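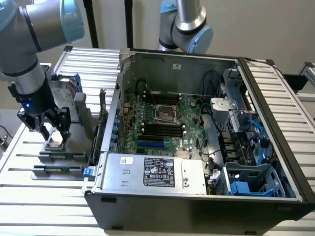 Most people who ring the Marinescu repair shop in Mamley want to know if their old computer is worth fixing. The owner has been answering that question for most of her working life, and her answer is yes more often than callers expect. She prefers desktops to laptops for one plain reason, and it can be seen in any tower laid on its side with the panel off: you can get at things. The hard drive with its blue plastic rails is a part she can replace without touching much else. "On a lot of the thin laptops I'd be prying up glue before I even saw the drive," she said. "The customer pays for that time, and I don't enjoy charging it."

She opened the shop with her sister in a former shoe store on the main street. Before that she did office support for a grain company in Datow, a 40-minute drive each way. The sister left to teach and the shoe shelving stayed. It now holds power supplies, sorted by wattage, and a box of keyboards that she sells for $3 each.

We spoke on 3 Jun 2021, in the hour before she opened. The phone rang twice and she let it go to the machine.

The past year was busy. Families who had got by with one computer wanted two or three, and new ones were hard to find at a price they liked. "People were pulling machines out of the garage," she said. "Some had mouse nests in them. I got very good with a vacuum and a paintbrush."

Her rule for quoting is simple. If the repair comes to more than half of what a decent used replacement would cost, she tells the customer so and lets them decide. Plenty go ahead anyway. One farmer from out past Ellalia has brought in the same machine 7 times because it runs a program for his weighbridge, and the company that wrote the program closed years ago. "He knows what he's spending," she said. "He's got it written on the inside of the case in marker."

The work she likes least is data recovery. She will try the easy cases and sends the rest to a lab in the city. The highest bill she has seen a customer pay there was $3690, for wedding photos and a half-finished family history. She now asks everyone at the counter when they last made a copy of their files. Most look at the floor. "I tell them to buy a second drive, put it in a drawer, and plug it in on the first of the month. It's boring advice and they don't love hearing it." 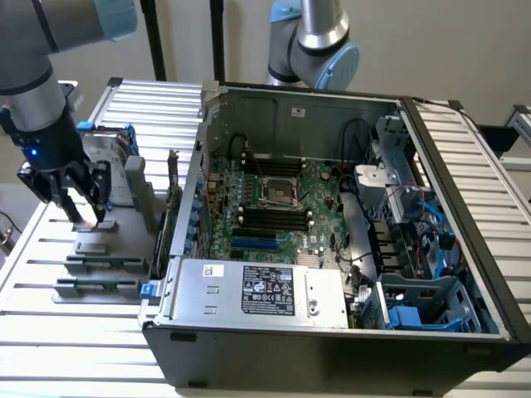
Parts are the other half of the business. She buys old office computers by the pallet, usually in November when firms clear out before the end of the year, and strips the ones that won't sell whole. She is fussy about how the pieces are stored. Circuit cards should be supported and kept apart, the way the two green ones are here in their slotted holders, with nothing piled on top. "When I started out I had a drawer of them all thrown in together," she said. "You'd reach in and come out with a bent pin and no idea which card it came from." She tests each part before it goes on the shelf and writes the date on a bit of masking tape.

What can't be used goes to a recycler, who collects when she has enough to fill the trailer. She gets a small payment for boards and copper. The plastic earns her nothing.

She doesn't think repair suits everyone. A customer who edits video for a living should buy new, in her view, and so should anyone whose machine can no longer get security updates and who does their banking on it. For letters, email and a bit of homework, she would sooner put in a new drive and some extra memory and send the old one home.

She has been asked to open a second shop in Datow and has said no. Finding staff is the trouble. Her one part-timer leaves for university next year, and she has put a card in the window asking for someone who is patient and can lift a monitor. There had been two replies by the time we talked, both from people who wanted to know if she could fix their printers.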